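Hearing loss in old age: setting up a television loop at home

1 January 2022

My father's hearing test in May put his better ear at 53 decibels of loss averaged over the speech frequencies, and the other at 69. The audiologist classed the first as moderate and the second as near the top of moderately severe. He had been managing by turning the television up and by nodding. The hearing aids fixed the nodding within a fortnight. The television took the rest of the year, and I am writing up what was done to it for anyone with the same problem.

The difficulty with television through hearing aids is distance. The microphones sit behind the ears, the loudspeaker is across the room, and between the two there is a hard floor, a bay window and a fridge in the next room. The aids amplify all of it. Speech from a person a metre away is usually fine. Speech from a flat set three metres away arrives with its own reflections, and turning it up raises the reflections by the same amount.

There are three usual ways round this: a wireless streamer made by the same company as the aids, a pair of television headphones worn in place of the aids, or an induction loop used with the telecoil. We tried them in that order.

The streamer worked for a week. It pairs with the aids directly and the sound was clean, but the aids went into streaming mode whenever the set was on, which turned their own microphones down. My father stopped hearing the doorbell and, more often, my mother. The level can be altered in the app, and I altered it several times, but he does not carry a phone about the house and the setting did not survive a change of batteries. It went back to the clinic.

The headphones were comfortable for a short programme and tiring for a film. He also had to take the aids out to wear them, and small objects put down on a chair arm in Jestby tend not to be seen again until the hoovering.

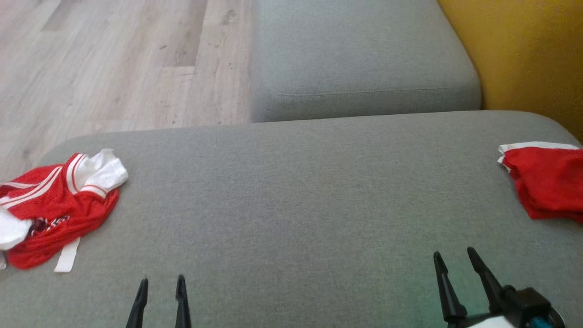

The loop was the cheapest of the three and the one I knew least about. A loop is a length of wire carrying the audio signal as a varying magnetic field. The telecoil in the hearing aid picks the field up directly, with no air path involved, so room noise and echo do not come into it. Not every aid has a telecoil. His did, but it had not been switched on at the fitting, and it took a second appointment to have it added as a programme. Ask for this at the start.

I ran the wire round the skirting of the front room, behind the radiator pipes and over the door frame, in a single turn. The amplifier sits under the set and takes the optical output. Two faults showed up.

The first was hum. It was strongest in the corner by the lamp and vanished when the dimmer on the wall was turned fully up or fully off. I replaced the dimmer with a plain switch.

The second was direction. The telecoil in his aids is mounted close to vertical, so it works well when he sits upright and fades when he lies back. With his head right down, speech dropped to the point where he lost the ends of sentences. Raising the amplifier drive by two steps covered most of it. A loop pad under the seat cushion would be another way, but I have not tried one.

The programme on the aids is set to telecoil plus microphone, with the microphone six decibels down. He can hear the news and also hear that he is being spoken to. The loudspeaker volume on the set is now independent of the loop, and my mother keeps it where she likes, at 14. It used to be at 38.

Subtitles are still on. He says he does not read them. For live programmes they run several seconds late, and I found that he follows better with them off, but he prefers the reassurance and it is his television.

Still to do: the telephone, which has a loop-compatible handset he dislikes, and the kitchen, where there is no sensible route for a wire. The next hearing review is due in May and I will add the new figures then.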